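Clavska Helpdesk
Ticket: Label printer skips every second label after roll change
Raised by: Seema Kanaujia
Site: Lodhi, packing room
Priority: Medium (was High, dropped after workaround)
Status: Closed

Original report

Printer by the back door is skipping labels. Prints one, feeds a blank, prints one, feeds a blank. Started this morning when we put a new roll on. Old roll was fine right up to the last label. Have turned it off and on. Have opened and shut the lid a lot. We have 230 parcel labels to get out before the van at 4 and I'm peeling blanks off the floor. Please ring, don't email, I'm not at my desk.

09:10 - Helpdesk
Rang, no answer, left message. Questions in the meantime: same size label as before? Same supplier? Does the light on the front go orange at all, or stay green?

09:25 - Seema
Same size as far as I know, box says the same. Supplier is different, we used to get Skurnis and purchasing switched us in January, this is the first box of the new ones we've opened. Light stays green. It thinks everything is fine.

09:40 - Helpdesk
OK. Green light and regular blanks usually means the sensor isn't seeing the gap between labels properly, so it feeds on till it's sure. Please run calibration: lid shut, hold the feed button till it blinks twice, let go. It should push out a few blanks and stop. Then send one test print.

09:55 - Seema
Did that. Pushed out 11 blanks and stopped. Test print came out fine. Second one fine. Third one skipped. So better but not fixed.

10:05 - Helpdesk
Can you measure a label, and the gap between two, with a ruler? Also which side of the roll feeds out, top or underneath.

10:30 - Seema
Ruler found. Label is the same as the old one. Gap is smaller, half what it was if that. Backing paper is a different colour too, old was yellow, this is white and you can nearly see through it. Feeds from the top like it always did.

10:35 - Helpdesk
That'll be it then. Sensor works by shining light through the backing. If backing is thin and the gap is narrow it gets muddled. Going to change the media settings from here. Leave the printer on and don't touch the lid pls.

10:50 - Helpdesk
Changed: gap length down to match, sensor type from auto to gap, darkness left alone. Print speed down one notch. Sent 2 test labels. What came out?

10:52 - Seema
Two labels, no blanks. Hooray. Starting the batch.

11:20 - Seema
Spoke too soon. Ran OK for ages then started skipping again, and now the print is creeping up the label, so the top line of the address is half missing. I've done 195 of them and the rest are no good. Different problem??

11:30 - Helpdesk
Creeping is slippage, roller isn't gripping. Might be glue or dust on it. Have you got the cleaning wipes that came with the printer? Switch off at the wall first. Open lid, wipe the black roller, turn it with a finger, wipe again. Then the little sensor window under the paper path, dry cloth only. Nothing metal on the print head, no scraping.

11:45 - Seema
No wipes, long gone. Can I use the stuff for the screens? Also where is the sensor window, I've looked and can't see any window. The big table is where I was going to put the printer to get at it properly, is there room do you think, the plug is on the wall side. 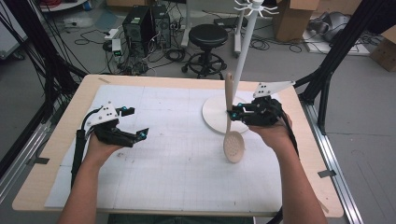 Attachment 1: big table with the grid mat on, slotted spoon on the right

11:50 - Helpdesk
Yes should be room, the printer is no bigger than a shoebox. Keep the cable slack. Don't use screen cleaner, it leaves a film. Plain alcohol wipes out of a first aid kit will do for the roller. Sensor window is a small dark square left of centre, below where the labels run. Easy to miss when it's dusty.

12:15 - Seema
Found it. Wasn't a window, it was a label. There was an old label stuck flat over half of it, must of come off the roll inside at some point. Peeled it off. Roller was filthy as well, wipe came away grey.

12:20 - Helpdesk
Good find. That explains the calibration only half working. Run calibration again now it's clean, same as before, then carry on with the batch from where the address line went wrong.

12:40 - Seema
Calibrated. Stopped after a few blanks this time. Printing the last lot now, no skips so far, address lines all where they should be.

13:30 - Seema
All done, all 230 printed, bad ones binned and reprinted. Van will be fine. Going for lunch.

13:35 - Helpdesk
Great. Leaving open over this afternoon in case it comes back.

16:20 - Seema
No skips on the afternoon orders. Happy to close. Can you tell purchasing about the backing paper? They won't listen to me.

16:30 - Helpdesk
Will do. Message sent to purchasing asking for the wider gap labels next time, or back to Skurnis if the price is close.

Closing notes

Cause: stray label over gap sensor, dirty roller, new label stock with narrow gap and thin backing.
Fix: label removed, roller and sensor cleaned, recalibrated, media settings changed remotely.
Settings now saved as a profile called Kurum, use this for the new rolls. Old profile kept for the Skurnis ones, don't delete it.
To do: order cleaning wipes for Lodhi. Check the other printer at the same site before it gets the new rolls, probably wants the same profile.
If it comes back: clean first, calibrate second, ring us third.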